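# Reaction wheel desaturation on the Nadar orbiter

**tklein_adcs**

Question on the momentum budget for Nadar. The Deven design note says the wheels are sized for 20 N·m·s each and that the thrusters unload them on a fixed weekly schedule, every Wednesday during the relay pass. I don't follow why you would tie unloading to the calendar. Solar pressure torque depends on attitude, and attitude depends on what the instruments are doing that week. A threshold trigger looks simpler and should use less propellant.

**perijove**

Fixed schedule is normal for a science orbiter. Every thruster firing leaves a small residual delta-v, and the navigation team has to fit that in the orbit solution. If firings occur at known times inside a tracking pass, you get Doppler on both sides of each one. If they happen whenever a wheel hits a limit, some will fall behind the planet and your predicts get worse.

**tklein_adcs**

Understood for navigation. But the note also lists 242 planned desats over the primary mission. With a threshold I get 200 using the same torque model. At a few grams per event that adds up.

**mudflat**

It doesn't add up to much. You are unloading the same total momentum either way. The propellant goes with accumulated N·m·s divided by moment arm and exhaust velocity. Event count only matters through the minimum impulse bit and the valve transients.

**perijove**

What mudflat said, with one exception. If the accumulated momentum is partly cyclic, frequent unloading can dump something that would have cancelled by itself later in the orbit. Check whether your torque has a large secular term. For a single-wing array it usually does.

**tklein_adcs**

It has a secular term in the body Y axis and is mostly cyclic in X and Z. So the weekly schedule pays to remove X and Z momentum that would have come back to near zero.

**mudflat**

Then unload Y only and bias X and Z to their mean. You don't have to drive all the wheels to zero speed. You shouldn't want to anyway, zero crossings are bad for the bearings.

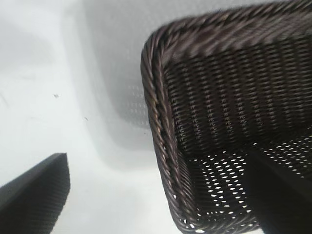 The other thing I would look at is the canting angle of the thrusters. The Clornodel bus has them mounted in uncoupled pairs, so any torque about Y produces a net force along the velocity direction for half the orbit. That is where the navigation complaint comes from. With coupled pairs most of this thread goes away.

**brenid_ops**

Coupled pairs cost four more thrusters plus the plumbing, and the plume keep-out on the +X deck is already taken by the spectrometer radiator. It was looked at and dropped. I work console at Brenidport, on a different spacecraft with the same bus.

Operationally I disagree with the threshold approach. An autonomous desat means the star tracker may lose lock at a time we did not plan for, and the instrument teams have to discard whatever they were taking. We ran with thresholds for the first part of cruise. We went back to scheduled events and kept the threshold only as a fault response, at 80% of capacity.

**tklein_adcs**

Does your star tracker lose lock at desat rates? Those should be well under the tracking limit.

**brenid_ops**

Rates are fine. Ours drops out on stray light from the plume when the sun is within a certain angle of the boresight. Not in the ICD, found in flight.

**perijove**

Has anyone got the revised torque table? The one in the note is revision B and still has the old array area.

**tklein_adcs**

Rev C is on page 501 of the appendix package. The area went up and so did the center of pressure offset. I'll rerun with Y-only unloading and a bias on X and Z, then post the wheel speed histories.

**mudflat**

Include the zero crossings per orbit for each wheel, please. I still think you will find the schedule is fine and the targets were wrong.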